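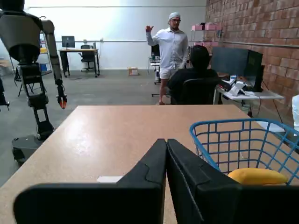 Radidell basket, questions we get most. Written up by Sayaka Onishi for Mevness, updated 2025-06-15, replaces the old sheet from February. It's the open square-mesh one, same pattern we've stocked for years. A banana can lie on its side in the blue one, flat on the bottom, and that's the easiest way to judge the size if you don't have a ruler handy. More below. If your question isn't here email the shop.

What colours does it come in?
Blue, white, a sort of olive. Blue is the one we keep most of. Olive is order-in only, allow 2 weeks.

Price?
52 dollars for a pair. We don't split pairs, sorry. Postage extra, worked out at checkout.

Is there a lid?
No. Open top. People use a tea towel.

Will small things fall through the holes?
Depends how small. Apples and oranges, no worries. Blueberries, cherry tomatoes, loose nuts — yes, put a bowl or a liner in. Fukuda does a cotton liner that fits, we usually have it in the natural colour.

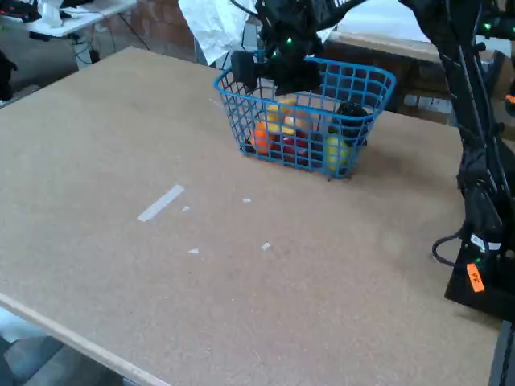
Blue basket on the bench, play food showing through the mesh.

Can it go on a raw particleboard bench or table?
Yes if the bench is dry. Raw board swells when it gets wet, so don't rinse the fruit and drop it straight in — there's no tray under it, drips go right through. Shake off, towel, then basket. Or seal the board first, two thin coats and let it cure properly.

How do I mark where the basket lives?
Tape is fine on most tops. On speckled unsealed board it can tear and leave bits behind, peel it back slow and low. Old scraps come up with a plastic scraper. Don't use a knife you'll gouge it.

Dishwasher?
Top rack only, no heated dry. Hand wash is better. Soft brush for the corners where the wires cross, thats where the sticky stuff collects. 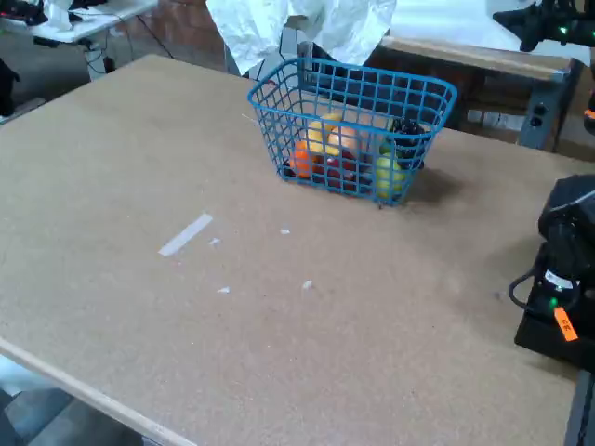
What order should fruit go in? Heavy and hard at the bottom, soft on top, same as packing a grocery bag. Oranges and apples low. Grapes in a back corner, like the dark purple bunch in this blue one, so they aren't getting knocked every time someone reaches in. Bananas higher up if you can manage it, they bruise against the wire. Peaches, eat them first.

Can kids use it for a play shop?
Lots do. Check the rim first for any coating that's lifted, and send us a photo if you find some.

Does it stack?
Empty, yes, they nest. Full, no. If you need stacking look at the Gostik crate instead, different page.

Returns?
54 days, unused, with the tag. Bring the reciept or the order number. Faulty ones we swap any time, just get in touch before you post it back.

Pick up?
Yes, choose pick up at checkout and wait for the text before you drive over.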